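Open day at the Cesholm waterworks
18 Oct 2021

The waterworks at Cesholm opens its gates to the public once a year, and I finally made it this time. The bus from Brovby stops at the bottom of the hill and the walk up takes longer than the timetable suggests. Wear proper shoes, as the path was covered in wet leaves.

Visitors signed in at a table by the main gate and were split into groups. Mine had six people in it, including a couple from Holanda who had come mainly for the old pump house. Our guide was Arvid Björklund, who has worked at the plant most of his life and now looks after the filters.

The intake and the filter hall

We started at the intake, where lake water comes in through a screen that keeps out weeds and fish. Björklund said the screens get cleaned more often in March than in any other month, when the ice breaks up and brings all sorts of rubbish with it.

From there we went into the filter hall. It is a long, cold room with four sand beds, two of them running and the others drained for maintenance. You look down at them from a walkway. The sand in a drained bed is raked flat and looks like a beach before anyone has been on it. The top layer is scraped off and washed when the flow slows down, then put back. The hall smells of wet stone and a little of chlorine, although the chlorine is added later, in another building.

A woman in our group asked whether the water was softened. It is not. The lake water is soft already, and the plant adds a bit of lime to protect the pipes. 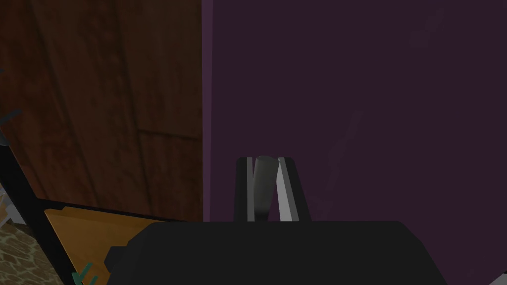
The old pump house

The pump house is 100 years old this year and was the busiest part of the open day. The steam engine is gone, but the electric pump that replaced it is still bolted to the floor, painted green, with brass oil cups along the top. It no longer runs. Ronaldo Tavares had set out a row of old ledgers, open at different years, and let people turn the pages. Each entry gives the lake level, the pressure in the main and the weather, all in the same brown ink. One page just says "Snow. Pump stopped. Pump started."

The tiled floor is original apart from a patch by the door. The stairs to the basement were closed, which was a pity – the old valves are down there.

Coffee and getting home

Coffee and cinnamon buns were served in the workshop by Skilleretti, the bakery from the square. Cash only. There was also a tasting table with tap water from Cesholm and Brovby in plain jugs. I picked the wrong one as ours.

The last tour left at four. If you go next year, do the pump house first, as the line for it was out the door by lunchtime. The bus back runs once an hour and there is no shelter at the stop.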